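Household Chores and the Machine: Gallery

Published 7/24/20

The Drasten Institute has for several years followed the question of whether machines can yet be trusted with ordinary work in the home and on the shop floor. The gallery on this page accompanies the bedroom section of our household programme, directed by Belmiro Loureiro. It is intended for visitors with a general interest in the subject, and no technical knowledge is assumed.

Chores that people regard as simple remain among the hardest to hand over. A machine on a production line meets the same part in the same position all day. Cloth does not behave in this way. A garment dropped on a bed takes a new shape each time, and its corners and edges may be hidden inside its own folds. The hand must also know when it has hold of one layer and when it has hold of two.
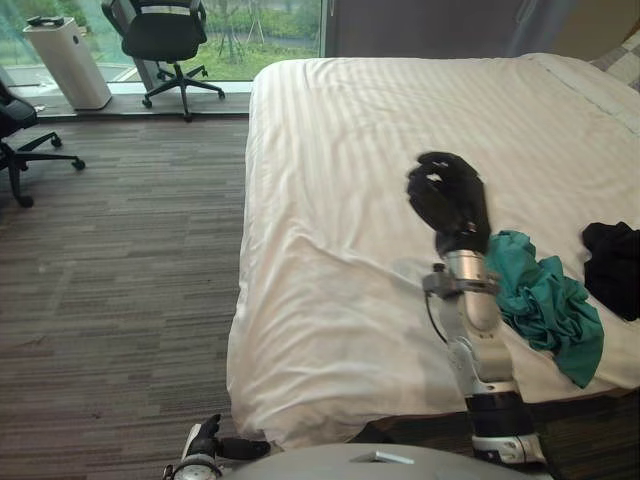 Beds bring a further difficulty, as the surface gives under pressure and the sheet itself can be picked up by mistake. In the bedroom section, 148 attempts at clearing and folding were recorded over 11 sessions. Of these, 42 were completed without help from a member of staff. The remainder were stopped by hand or ended with the item on the floor.

Our present view is that machines can assist with parts of this work - moving an item from one place to another, for instance - but cannot yet be left to finish it. Shop-floor tasks with rigid goods, such as shelf filling, are further advanced and are treated in a separate gallery.

The next review of the household programme is planned for December. Requests to reproduce material from this page should be sent to the Institute's publications office.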